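25th February

Bench notes, stand and thin wood pieces, Skorovo order

Spent the morning on the table with the white stand and the flat wooden pieces. The Ranitz drawing is the one in use now. The older Trirkau drawing is still in the folder under number 1271 and should not be used for anything, the base diameter on it is wrong.

Table first. Grid paper goes over the whole top and stops short of the rounded corners so the wood border stays clear all the way around. Seams between the panels should lie flat. If one lifts, tape it from underneath, not on the printed side. The stand goes toward the back, in the middle, with its base fully on the paper. I line the base up by eye against the grid lines and that has been good enough so far.
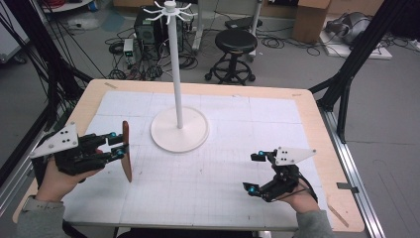
The thin pieces only behave when they are kept on edge. Lay one flat on the paper and it is a pain to pick up again, there is nothing to get under. On edge they take up less room too, and you can read the position straight off the grid.

Stock: the box from Moussa had 36 pieces on the packing slip. Slip is filed as 2875 with the other Skorovo papers. Any piece with a split end goes in the scrap tray. Don't sand them down to save them - the length matters more than the finish, and a short one will throw off the next person.

The hooks on the stand are curved and spread out like a star, so anything hung on it should be balanced across opposite sides. One heavy item on one hook and the pole leans. Ranitz recommends a heavier base for that. I would sooner keep this one and hang less on it.

Paper condition. It is getting worn in places and there is a dark brownish-gray smudge on it. Lines are still readable through most of the sheet. Dry cloth only, a damp one makes the surface cockle. I tried an eraser on an old offcut and it took the printing off before it took the dirt off.
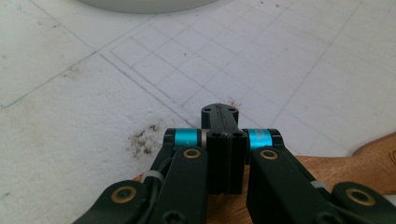
When does the sheet get replaced?
When the grid can't be read where the pieces are being set down. A mark off to one side is fine to work around.

Spare paper is on the shelf in the Trirkau cabinet, rolled, stock number 3000. Unroll it the night before and weigh down the ends or it will curl up under the stand.

Still to do: check the pole is seated properly in the base, relabel the scrap tray, move the old drawing out of the folder.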